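# Bulanoについて

布が好きな人が集まると、だいたい時間を忘れます。Bulanoは、そんな人たちのための小さな織物教室です。手織りを中心に、糸紡ぎと草木染めも教えています。はじめて杼（ひ）を握る方も、自宅に機がある方も、同じ部屋で並んで織っています。

## はじまり

代表のYanling Caiは、もともと服地の輸入会社で働いていました。毎日たくさんの生地見本に触っているうちに、どうしても自分で織ってみたくなり（会社の昼休みに厚紙と毛糸で織っていたそうです！）、やがて中古の足踏み織機を1台買いました。部屋の半分が機で埋まり、遊びに来た友人が「私もやりたい」と言いだして、週末の集まりができました。それが教室の原型です。

Bulanoという名前は、Yanlingが子どものころ、布の切れ端で作った人形につけていた名前です。意味を聞かれるたびに少し照れていますが、私たちはとても気に入っています。

## 教室のこと

いま通っている生徒さんは34名。織機は18台あり、卓上のものから4枚綜絖の足踏み式までそろっています。1クラスの講師は2名で、経糸の張り方でつまずいている方のところへはすぐに行けるようにしています。最初の山場はなんといっても整経と綜絖通しです。1本ずれただけで模様が変わってしまうので、みなさん急に無口になります。でも、最初の緯糸を打ち込んで布らしくなってきた瞬間の顔といったら！　講師をしていて一番うれしいのはあそこです。

コースは次のとおりです。

- **Cunda**：はじめての平織り。コースターから始めて、最後にマフラーを1本仕上げます。
- **Cui**：綾織りと組織図の読み方。杉綾やダイヤ柄に進みたい方に。
- **Mindelness**：糸紡ぎと草木染め。羊毛を洗うところからやります。6月は玉ねぎの皮と藍の生葉の準備で、教室じゅうがにぎやかです。

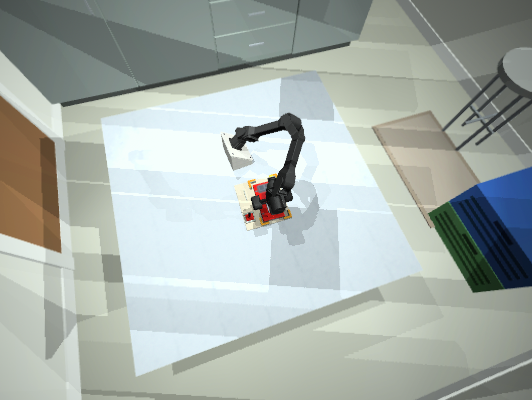

*白い天板のテーブルと灰緑色のキャビネット（CG）*

コースの順番に決まりはありません。紡ぎから入って、自分の糸がたまったころに織りへ移る方もいますし、綾織りがすっかり気に入って、何年も杉綾ばかり織っている方もいます。それもとても楽しい道だと思います。

## 糸棚

教室の奥には糸棚があります。綿、麻、絹、羊毛、それに生徒さんが持ち寄った半端な糸まで、先日の棚卸しでは2,905巻きありました。色番号のわからない糸も多いのですが、そういう糸ほど不思議と人気があります。棚の糸は量り売りなので、少しだけ試したいときにも気軽に使ってください。片づけの途中でよい組み合わせを見つけてしまい、そのまま整経を始める講師もいます（主にYanlingです）。

## 作品展

年に一度、生徒と講師の合同展を開いています。前回はマフラーや敷物のほかに、紡ぎから仕立てまで一人で手がけたベストが並びました。近くで見ると、打ち込みの強さや耳の揃え方に織った人の癖がよく出ていて、名札を見なくても誰の布かわかるほどです。会場では触っていただける布もたくさん用意しています。

## 見学について

見学はいつでも歓迎です。授業中の部屋に入っていただき、空いている機があれば少し織ってみることもできます。持ち物は要りませんが、袖口の広い服は糸に引っかかりやすいので避けてください。お子さんと一緒の方は、事前にひとことお知らせいただければ、低い椅子と小さな木枠の織機を用意しておきます。

最終更新：2023年4月17日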